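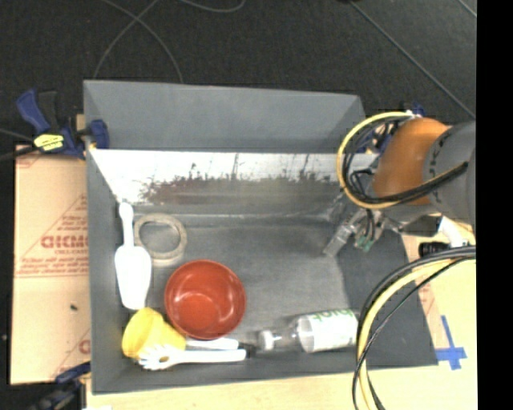 **Incidencia: agarres fallidos intermitentes tras el cambio de pinza en la celda de vaciado de cubeta**

La presente incidencia se abre a petición de Nanami Oda, responsable de la evaluación comparativa de pinzas del proyecto Iltunmont, con motivo de la pérdida de fiabilidad detectada al sustituir la pinza Matilik por la pinza Tiedemann en el mismo brazo. La prueba se realiza sobre la cubeta gris de paredes inclinadas, sujeta con mordazas azules, y con un conjunto de objetos domésticos que incluye el cuenco rojo anaranjado, el vaso amarillo, el cepillo de fregar blanco, el rollo de cinta translúcida y la botella transparente de etiqueta blanca. El controlador (Jolton) y la cámara fija no se han modificado entre una pinza y otra.

- **Estado:** resuelta, con una acción pendiente
- **Prioridad:** media
- **Solicitante:** Nanami Oda
- **Técnico asignado:** Ryota Tsuji
- **Fecha de apertura:** 04/10/2018

## Descripción del problema

Con la pinza Matilik, el ciclo de vaciado se completaba sin intervención del operador. Con la pinza Tiedemann, el controlador notifica «objeto sujeto» y, durante la elevación, pasa a «pinza vacía». El fallo se concentra en los objetos próximos a las paredes de la cubeta y en los mangos delgados. En la tanda de referencia se registraron 11 agarres fallidos con la pinza nueva y 2 con la anterior, con idéntico número de intentos y la misma lista de objetos.

El registro del controlador muestra de forma repetida la siguiente secuencia:

```
GRIP_CLOSE cmd enviado
GRIP_STATE objeto sujeto
ARM_LIFT inicio
GRIP_STATE pinza vacía
ARM_LIFT abortado (E-05)
```

## Actuaciones

**1. Revisión del cableado (R. Tsuji).** Se comprueban los conectores de la pinza y el recorrido de los cables negros y amarillos en torno a la articulación. La continuidad es correcta en todas las posiciones de trabajo. Se observa que el bucle entra en contacto con el reborde de la cubeta cuando el brazo desciende junto a la pared derecha. Se recoloca la brida superior y se repite la tanda. El número de fallos no varía de manera apreciable, por lo que se descarta como causa principal.

**2. Calibración entre cámara y brazo (R. Tsuji).** Se repite el procedimiento completo con el patrón habitual. El error obtenido se encuentra dentro de la tolerancia admitida por el proyecto. Se descarta.

**3. Punto central de herramienta (R. Tsuji).** El perfil cargado en Jolton corresponde a la pinza Tiedemann, pero la distancia entre la brida y la punta de los dedos había sido copiada del perfil anterior. La pinza nueva es más larga. El valor erróneo hacía que los dedos tocasen el fondo antes de cerrarse y que el cierre se iniciara con el brazo en ligera compresión. Se mide de nuevo la distancia y se corrige el perfil.

**4. Temporización del cierre (R. Tsuji).** El controlador consulta el estado de la pinza transcurrido un tiempo fijo desde la orden de cierre. Dicho tiempo era adecuado para la pinza Matilik. La Tiedemann continúa en movimiento cuando se produce la consulta y devuelve como válida una lectura provisional. Se amplía la espera a 800 ms.

**5. Tanda de verificación (N. Oda, R. Tsuji).** Se repite la tanda de referencia con las correcciones 3 y 4 aplicadas. No se reproduce el error E-05 en ninguno de los objetos de mayor volumen. Persisten 5 fallos, todos ellos en los mangos del cepillo y del otro utensilio blanco cuando quedan parcialmente cubiertos por otra pieza.

## Comentarios

**N. Oda:** Solicito que los fallos restantes no se imputen a la configuración. Con la pinza Matilik los mangos cubiertos también presentaban dificultades, si bien en menor medida. A mi juicio procede recogerlos en la comparativa como una limitación de la geometría de los dedos.

**R. Tsuji:** Conforme. Antes de cerrar ese punto convendría ensayar las puntas estrechas suministradas con la Tiedemann, que no se han montado hasta el momento. Su montaje obliga a medir otra vez el punto central de herramienta.

**N. Oda:** De acuerdo. Las tandas anteriores a la corrección quedan excluidas de la comparativa y deberán repetirse con el mismo orden de objetos. Ruego que se conserven los registros originales.

## Resolución

Se atribuye la incidencia a dos errores de configuración derivados del cambio de pinza: longitud de herramienta heredada del perfil anterior y tiempo de espera insuficiente en la lectura de estado. Ambos valores han quedado guardados en un perfil independiente para la pinza Tiedemann, y se ha bloqueado la copia directa entre perfiles de distinto fabricante.

**Acción pendiente:** ensayo con puntas estrechas, asignado a Ryota Tsuji, con entrega de resultados prevista para noviembre.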